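Student Projects > Home and Textiles > Laundry Studies
Reading time: 4 min
Print this page | E-mail this page

Where the clothes wait: a small study of one laundry corner
Project report, Clisley course in household work, spring term

1. Background

Our group was asked to pick one household task and follow it closely enough to suggest a change. We picked the step before the wash, when clothes have left the bedroom but are not yet in the machine. Most advice on laundry starts with the detergent. We wanted to know how clothes get to the drum, and how many go in that did not need to.

The work was done in May in the practice apartment at Skondon. The laundry area is small, with room for the washer, a chair and one person standing. We logged 291 garments over the month. The log sheet had four columns: item, time of day, where it was put down, and whether it was washed or hung up again.

2. The corner as we found it

The washer is a tall black top-loader with a glossy front. Nothing can be left on top of it when the lid is open, so clothes end up on the chair next to it. The chair has a high back covered in brown and beige crosshatched fabric and is a comfortable height to lift from. That is the main reason it works as a landing place. The trouble is that the pile has no order, and whatever came last goes in first.
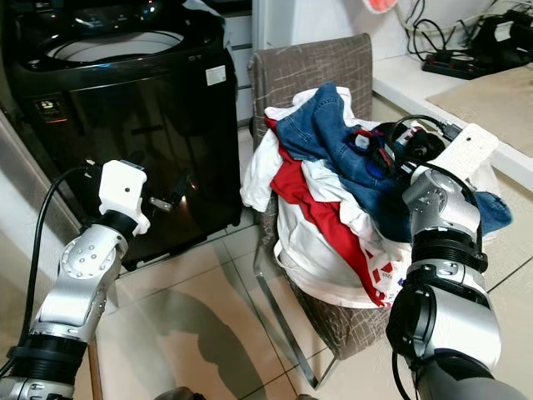
Guðlaug Bach disagreed with us on the chair and wrote in the margin of our draft that we were treating it as the problem when it was the only part of the room doing its job. A basket on the floor would mean bending for every piece, she wrote, and we should try sorting on the chair before we took it away. We changed the plan after this comment.

3. What we tried

For the first half of the month we left everything alone. For the second half we kept the chair and made one rule — anything worn once and still clean goes over the backrest, anything for washing goes on the seat. We also emptied pockets at the chair and stopped doing it at the drum.

Of the 291 garments, 173 were logged in the first half. In that half, 63 were marked by the wearer as clean enough to wear again but were washed anyway, mostly sweaters and pants from the middle of the pile. In the second half this happened with only a few items, and loads were easier to plan. Sorting took up to 2 minutes per load.

We did not measure water or power. The Plullov meter we had ordered came too late to be used.

4. Loading

A top-loader is filled from above, and pieces tend to catch on the rim or hang over the edge of the machine. We now carry small armfuls from the chair and check the edge before closing the lid. The glossy surfaces show every smear, so a dry cloth should be kept close by. 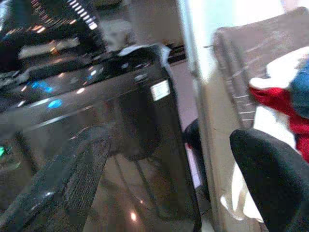 Fig. 2. Black glossy surface with a small white label; pale material draped over the upper edge.

5. Remarks

The rule on the chair was kept best in the mornings. In the evenings people dropped clothes wherever there was space, and the log has gaps after 9 p.m. A hook on the wall might help — we were not allowed to drill. The next group could borrow the Fukuda clip rail from the sewing room and test that. The log sheets are in the blue binder.

Filed under: laundry, sorting, small rooms
Print | E-mail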